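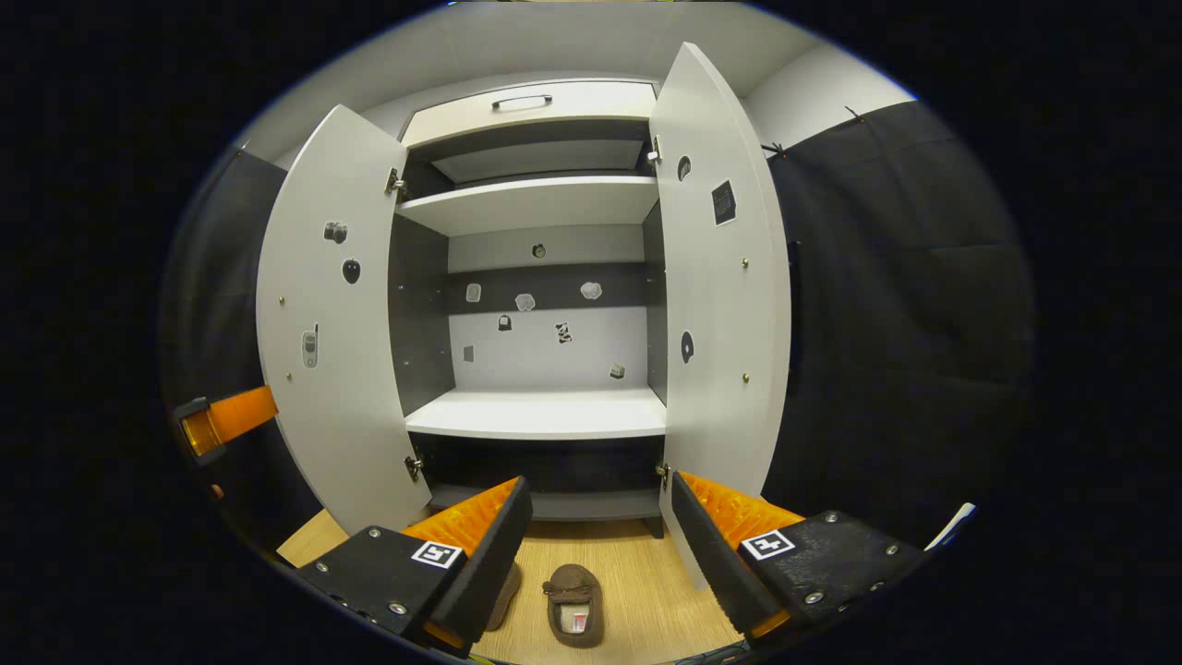
Dristaslow Visitor Route: Second Progress Report

Submitted to: Stitier Fund, Regional Travel Program
Prepared by: Asmaa Belkadi, project lead
Report date: 15/01/2023

1. Status

The project is on schedule for the route and behind schedule for the signs. Spending is within the approved total. One budget transfer is requested in section 6. No change to the end date is requested.

The route remains as described in the first report: a marked walk through Plovia for visitors who arrive by train and stay one or two nights. It starts at the station, crosses the old market district, follows the river to the ferry landing, and returns through the upper town. The full loop has 16 stops. A short version leaves out the upper town and can be walked with a stroller or a wheelchair, apart from the section covered in 3.2.

2. Work completed in the period

2.1 Route survey. The survey was finished in September. Surface type, slope, curb height, lighting, shade, and seating were recorded for each section between two stops. Sections were walked in both directions, once in daylight and once after dark. The survey sheets have been merged into one table and checked against the city street map. Four street names on the map were out of date and have been corrected in our copy.

2.2 Stop texts. Drafts exist for all stops. Each draft has a short text for the sign and a longer one for the printed guide. The sign text has a limit of 400 characters, including spaces. The limit was set after a test print showed that longer texts forced the type below a readable size. Drafts for the market hall, the customs house, and the ferry landing are still over the limit and are being cut.

2.3 Translation. English and French versions of the sign texts are complete for the stops with approved drafts. Arabic is in progress. Ya-wen Lai is preparing a glossary so that place names are spelled the same way on signs, in the guide, and on the transit map. The glossary now covers streets, squares, and tram stops. Building names will follow.

2.4 Visitor test. A test walk was held with 36 visitors recruited at the station and at two guesthouses. They received a paper map and no other help. Most reached the ferry landing without asking for directions. The most common error was at the tram junction after the market hall, where the route turns left but the wider street continues ahead. Several people followed the wider street as far as the bus depot. A sign has been added to the plan at that corner.

Comments collected after the walk concerned, in order of frequency, public restrooms, drinking water, places to eat outside lunch hours, and the time of the last ferry. Ferry times change by season and will not be printed on the map. The map will carry the operator's phone number.

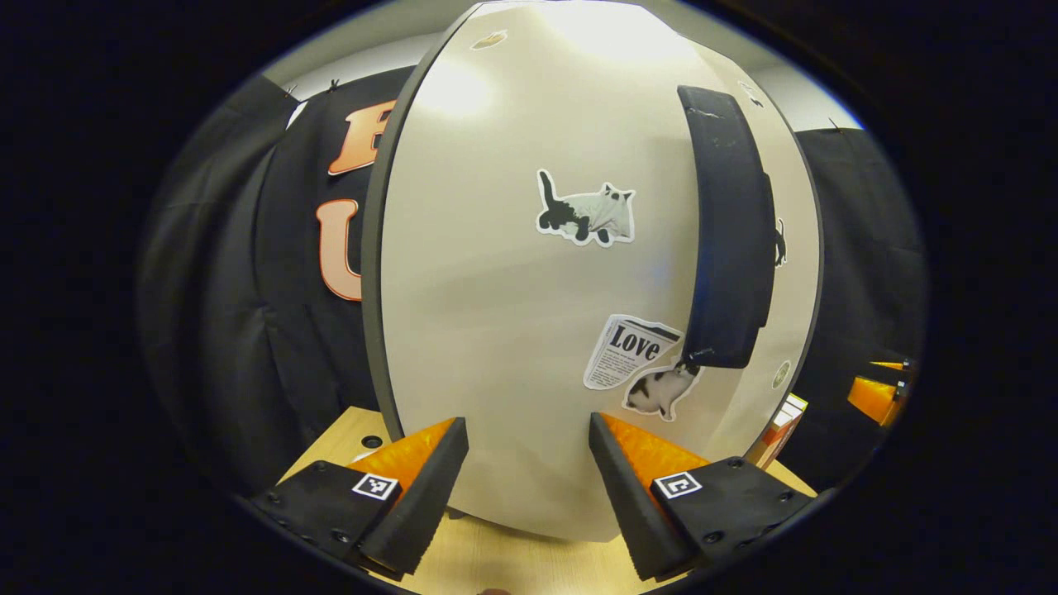 Yasmine Ouali wrote in her comments on the draft of this report that the test group was too young to tell us much about the upper town stairs, and that a second walk with older visitors should be held before the sign positions are fixed. The point is accepted. A second walk is planned for the next period, limited to the upper town and using the revised map.

3. Open issues

3.1 Signs. Lopes delivered one sample sign. The post and the fixing plate meet the specification. The printed face does not: the French text was set in the wrong weight, and the route line is too close in color to the river. A corrected face has been requested. Production of the full set will not be released until the new sample has been checked outdoors, in direct sun and under street lighting.

3.2 River path. The paving between the rowing club and the footbridge is uneven and has two steps without a ramp. The city has this section on its repair list but has not given a start date. If the repair is not done before the route opens, the short version will be diverted along the parallel street. The diversion adds 200 meters and one signaled crossing. Both versions of the map are being prepared.

3.3 Permits. Permits for signs on public sidewalks have been granted. Two stops are on private land. The owner of the courtyard behind the customs house has agreed in writing. The agreement for the overlook in the upper town is with the owner's lawyer.

4. Printed guide

The page plan is fixed. The guide will fold to pocket size and will have the map on one side and the stop texts on the other. Lahcen Belhaj has drawn the base map. Contour lines were removed from the second version because test readers took them for footpaths. Stairs are now shown with a separate symbol.

Distribution points agreed so far are the station, the ferry office, and the city library. Hotels will be contacted once a print date is known.

5. Work planned for the next period

Cut the remaining sign texts to length and close the Arabic translation.
Hold the second test walk.
Approve the corrected sign sample and release production.
Obtain the signed agreement for the overlook.
Decide on the river path diversion.
Send the guide to print.

6. Budget

Staff and translation costs are as planned. Survey costs were lower than planned, as no outside equipment was rented. We request approval to move the unspent survey amount to the sign line, to cover the added sign at the tram junction and its foundation. The total grant is not affected. The line-by-line statement is in Annex A, and receipts are in Annex B.

Questions on the statement should go to Yasmine Lahlou. A reply on the transfer is needed before the sign order is released to Lopes.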